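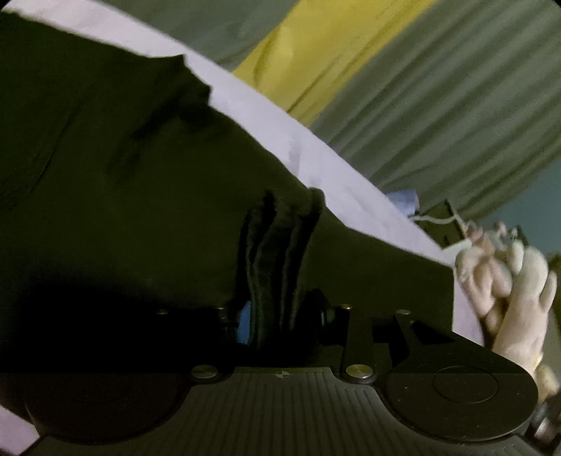 Ticket: Tumble dryer stops mid-cycle, filter light stays on
Opened by: Azra Shehu
Opened: 8 August 2022
Product: Mandel heat pump dryer, bought from Clarkumer
Status: Closed by customer

First entry

Hi, hoping somebody can help me because I've had a whole evening of this and I'm running out of socks. My dryer keeps stopping part way through the cottons programme. It starts up fine, the drum goes round, it makes all the noises I'm used to, and then at 72 minutes left on the display it just gives up. The filter light comes on (the little one that looks like a comb) and it beeps at me until I open the door. It's always 72, every single time! If I press start again it runs for a bit, then the same light comes on and I'm back where I began.

Things I have already tried, so you don't have to ask me:

Cleaned the door filter. Both halves, opened out, fluff off, rinsed under the tap and left on the windowsill until the next morning.
Emptied the water tank. It was a third full.
Turned it off at the wall for 30 minutes and turned it back on.
Ran it with only two towels in. Same thing.
Moved the laundry basket that was leaning on the front grille. I had high hopes for that one but no.

The machine lives in the cupboard under the stairs with the door propped open. It's been there since I bought it and never minded before.

Reply from Clarkumer support

Hello Azra, thanks for the detail. Please check the second filter, behind the flap at the bottom left of the machine. It is a foam pad in front of the heat exchanger. Open the flap, turn the two grey levers inwards, pull the cover towards you and lift the foam out. Wash it in warm water without soap, squeeze it and leave it to dry fully before refitting. Could you also tell us which programme you normally use and whether you use dryer sheets?

Second entry

Well, I feel a bit silly. I have owned this machine for ages and had no idea there was a second filter. The flap was so stiff I thought it was just part of the front. I got it open with a butter knife in the end (sorry) and the foam was solid. Grey felt, really, you could have made a slipper out of it. Under that the metal fins had a layer on them too, and I got most of that off with the soft brush on the hoover, going up and down and not across, which my brother told me to do and I've decided to believe him.

To answer your questions, it's cottons cupboard dry nearly always, and yes, dryer sheets, one a load. My mum used them so I use them.

The foam took for ever to dry. I put it in the airing cupboard overnight and it was still a bit damp in the middle, so I gave it the whole of the next day as well. Meanwhile everything went on the clothes horse in the back bedroom and the windows steamed up like a greenhouse. Anyway, foam back in, levers turned, flap shut. I ran a load of towels and it got past 72! I stood there and watched it go to 71 like it was New Year's Eve. Then it stopped at 6 minutes left and the light came on again. So better, but I wouldn't call it mended.
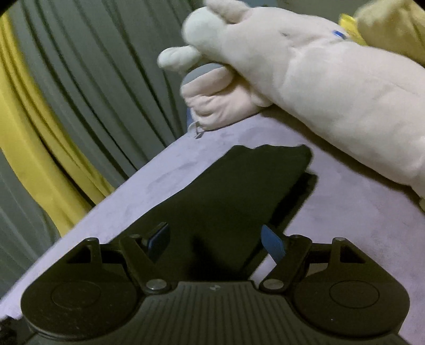 The other thing I've noticed is that the heavier stuff comes out dry at the edges and cool and clammy along the seams, particularly anything thick and dark. Thin things are fine. I don't know if that's the same fault or a different one, but I thought I'd mention it while I'm here. Also the tank has less water in it than it used to after a full load. I never measured it, I just remember it being heavy enough that I'd slop it on the carpet, and I haven't slopped it in weeks.

Reply from Clarkumer support

Hello again Azra. Getting further into the cycle tells us that airflow was part of the problem. Dryer sheets leave a waxy coating on the door filter mesh and on the moisture sensor, even when both look clean. Please try the following.

Hold the door filter under a running tap. If water pools on the mesh before going through, it is coated. Scrub both sides with an old toothbrush and a drop of washing-up liquid, then rinse well.
Find the two short metal strips just inside the drum, below the door opening. Wipe them with a cloth dampened with white vinegar, then with plain water.
Stop using dryer sheets for the next few loads.
Check that the tank is pushed fully home. You should feel it click.

If it still stops early after this, we will book an engineer.

Third entry

Right, so the tap test. The water sat on the mesh like it was a saucer! I was quite shocked. I'd been picking the fluff off that filter after every load and feeling very pleased with myself. Two goes with the toothbrush and Zutance washing-up liquid (only what was by the sink, I'm not recommending it particularly) and now it runs straight through.

The metal strips were dull and a bit sticky. They're shiny now. The kitchen smelt of chips for an hour.

And the tank, hmm. It hadn't been clicking. I'd been shoving it in until it looked level with the front, and it turns out there's another half inch to go if you give it a proper push with the heel of your hand.

Ran three loads since: towels, a mixed dark wash and the bedding. All three went right to the end and no light. The dark things came out dry along the seams as well, although I did turn them inside out first, so I can't say for sure which bit helped. The tank was properly heavy after the bedding and I slopped it on the carpet again.

One question before you close this. The manual says to clean the foam when the light tells you, but the light is the same one for both filters, so how am I meant to know which it wants?

Reply from Clarkumer support

Glad to hear it. On this model there is one light for both. Clean the door filter after every load, wash the foam once a month, and if the light comes on with a clean door filter, go to the foam first. We have passed on your comment about the manual.

Fourth entry

Lovely, thank you. I've written FOAM on the kitchen calendar. The flap is still stiff, but I've put a bit of tape on the corner to pull it by and that works well enough. Happy for you to close it.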